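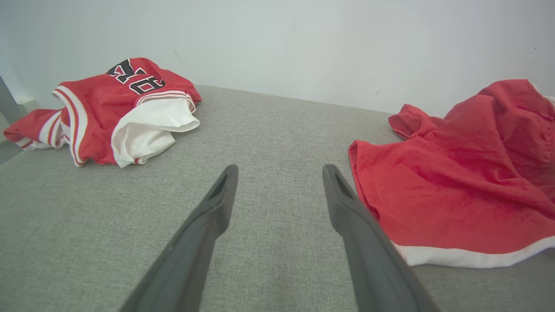
Imdale Flat-Weave Upholstery Fabric
June | By Pirjo Suominen
Print | E-mail

Imdale is a plain flat-weave cloth for sofas, benches and window seats. It is sold by the metre from the Sollton warehouse, in rolls of up to 90 metres. Minimum order is 2 metres.

Composition: 83% polyester, the rest cotton. Allow extra for matching at the seams - the weave has a visible direction and all panels should run the same way.

Care: vacuum with a soft brush. Loose covers may be washed at low heat and put back slightly damp. Do not bleach or tumble dry.

Cut lengths are sent out within 6 working days and cannot be returned. Sample cards are available on request.

Related items
Maldale Heavy Twill
Kikuchi Piping Cord
Sollton Lining Cloth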